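Pindstead Hedge and Border Records

A plain-text set of planting and aftercare records for hedges, kept by the Pindstead garden group and tidied up by Mayu Okabe. It covers 226 hedge runs in private gardens, school grounds and two small car parks. Each row is one run of hedge, planted in one go, with notes on what went in, how far apart, and how it was doing after its second summer.

14 shares · 3 comments

## What is in the folder

- hedges.csv – one row per hedge run, 226 rows
- visits.csv – one row per visit, linked to hedges.csv by run_id
- species.csv – the names we use, with the older names we used to use
- notes/ – longer notes for 46 of the runs, one text file each

The files are UTF-8 with commas between fields. Dates are given as month and year only. Where the month was not written down at the time, the field is blank.

## Main fields in hedges.csv

- run_id: four letters and a number. The letters stand for the round, so INGA is Ingate and ODAX is Oda.
- species_code: see species.csv. Mixed hedges have the code MIX and the plants are listed in the next field.
- spacing_cm: centre to centre, measured along the row. For a double row this is the spacing within one row.
- rows: 1 or 2.
- stock: bare root, cell or pot.
- soil: clay, loam, sand or made ground. This is what the planter wrote down and nobody has tested it.
- mulch: bark, compost, mat or none.
- gaps_year2: number of dead or missing plants at the end of the second summer.

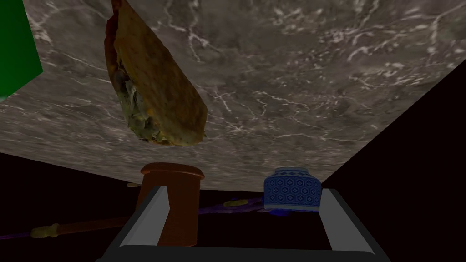
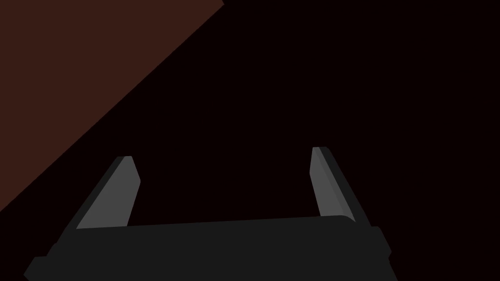 ## How the records were made

The Ingate round was kept on paper cards and typed up later. The Oda round went straight into a spreadsheet from the start and has fewer blanks. There were 4 planters across the two rounds and they did not all write things down in the same way. One of them recorded spacing in feet for the first season. Those figures have been changed to centimetres and marked with a c in the flag column.

Gaps were counted by walking the run from end to end. A plant with any live growth counts as alive, even if it has died back to the base – so a run with no gaps can still look poor.

## Known problems

- Hornbeam and beech were mixed up on some of the early Ingate cards. Where we could go back and look, the code has been put right. The rest have a question mark in the flag column.
- 70 runs have no soil entry.
- Watering was left to the owners in most gardens and was not recorded. Please don't use the gap counts to say that one mulch is better than another without allowing for this.
- Privet runs from the Jivora nursery order were planted late, in April, and did badly. They are kept in the files. Filter on supplier if you want them out.
- Run lengths are paced on the Ingate round and taped on the Oda round.

## Addresses

Street names and house numbers have been removed. The round is the smallest area given. A few of the longer notes mention a neighbour's tree or a shared fence, and those lines have been cut down as well.

## Using the files

Free to use for any purpose, with a mention of the Pindstead records. If you find a mistake, send the run_id and what you think it should say to Mayu Okabe. Corrections go in once a year, in June, after the spring visits have been typed up.

3 comments · Share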